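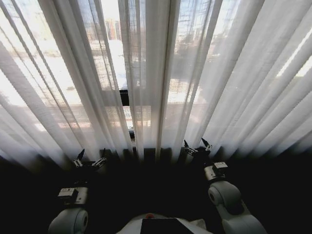

Proter is a set of recordings of household chores done by a two-armed robot, and this file explains what is inside and what we learned from it about the old question, can a machine do the housework yet. Our short answer is: some of it, slowly. Curtains are the chore I would show to a person who believes the answer is a full yes. The cloth is sheer and white, the daylight comes straight through the pleats, and below the hem it is almost black, so the two grippers must work at the border between too bright and too dark. The folds are also thin, and a fingertip can be very near to one without holding anything.

Tags: Household robots, Datasets, Soft materials

## Contents

- 1,432 episodes in total, each one a single attempt at a single chore
- 1,071 episodes marked as success
- 9 chores, among them opening curtains, folding towels, wiping a table and closing drawers
- no episode is longer than 60 seconds

Failed attempts are kept in the set. Please do not remove them before you have looked at them — for cloth they are the more useful part.

## How success was marked

Chiến Tiêu and I watched every episode separately. When we did not agree, Shirley Inskip decided. For curtains, "success" means that the cloth was moved to the side and stayed there after the gripper let go. A curtain which slid back is a failure, also when the movement looked nice.

## What works and what does not

Drawers and table wiping are close to what I would accept at home. Towels are acceptable if you are patient. Curtains are the weakest chore, and the policy we call Isa does worse on sheer cloth than on thick cloth. Trình, the older one, often closes the fingers too early.

## Known problems

Strong window light makes parts of the image nearly white. We did not correct this. Labels for the left and right arm were exchanged in a few July recordings; the fix is in the current version.

Last changed: 27th January

Flikton uses cookies to remember your settings. Accept all | Manage choices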